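March, late evening

Rain on and off all day, so I stayed in and did the jobs I'd been putting off since we got back from Klinhom. First was ringing Zotunel about the bill. They'd put me down for £445 when it should have been a fraction of that, and the woman was very nice but I was on hold long enough to drink 2 cups of tea and start on the biscuits (the good ones, too!).

Then the dish rack question. I've been going back and forth on this for weeks. Our old one at home has rusted through at the corners and leaves orange marks all over the draining board, and I do like a plain black one with proper close rods so the saucers don't tip over.

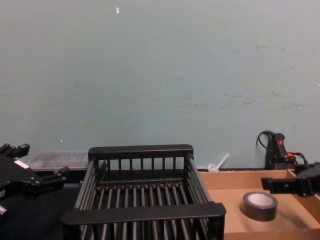
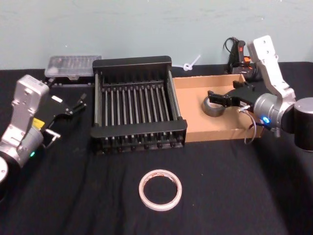 I've measured beside the sink and I think one that shape would go in longways, as long as I move the washing-up liquid and the plant. Brakine do a black one but want silly money for delivery, so I might wait and see if the market has anything. I did like it against a bluish wall as well, which set me off thinking about paint again. Natum have a tester pot in nearly that colour and I could get the kitchen done before Easter if I stopped talking about it and bought a roller.

Only managed 4000 steps, mostly up and down the stairs looking for the tape measure. It was in my coat. Soup for tea, then finished the sleeve on the green cardigan, all 100 rows of it. Must remember to put the bins out before bed.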